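Gunbridge to Clevville by rail trail: the gravel has arrived

Regular readers will recall that the rail trail between Gunbridge and Clevville was due to be resurfaced by spring. It did not say which spring, and we have learned to read council notices the way one reads a horoscope. The gravel is down now, all the way from the old goods shed to the Udbridge turnoff, and it is very good gravel. Your tyres will make a noise like someone eating cereal in the next room.

The section past Udbridge is another matter. There are 3 gates in quick succession, each with a different latch, and the middle one needs to be lifted and shouldered at the same time. Cyclists with panniers should allow a few minutes and some privacy. Please close all of them behind you. The cows at Chowdary's have been as far as the bowling club twice since July, and the greens are taking it hard.

Water is available at the Gunbridge end and nowhere else until the general store, which shuts at 2 pm or when the pies run out. The council's new signs give the distance to Clevville as 9 kilometres at the start and 9 kilometres again at the creek crossing, so morale may dip in the middle. The signs have been reported.

Geetha Iyer led the first group ride over the new surface and describes the climb out of the creek as "gentle, if you're on the bus". She is planning another for beginners, meeting at the goods shed at 8 am, with a long stop for scones. Bring a spare tube, a hat and a colourful attitude to magpies. Cable ties on the helmet are optional – opinion is divided on whether they deter the birds or merely give them something to aim for.

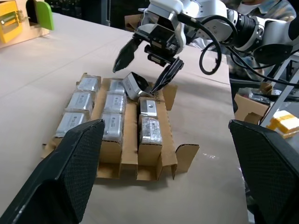
OUT AND ABOUT

Parking at the Gunbridge end has been marked out at last, with room for horse floats along the fence. Cars left across the float bays will find themselves admired closely by horses.

The footbridge survey received 192 responses. Most were in favour of a handrail, 4 were opposed to handrails on principle, and one was a recipe for zucchini slice. We have tried it and it needs more cheese.

Dogs are welcome on the lead as far as the first gate. Beyond that it's lambing country until the end of September, and the neighbours would rather not discuss it with you.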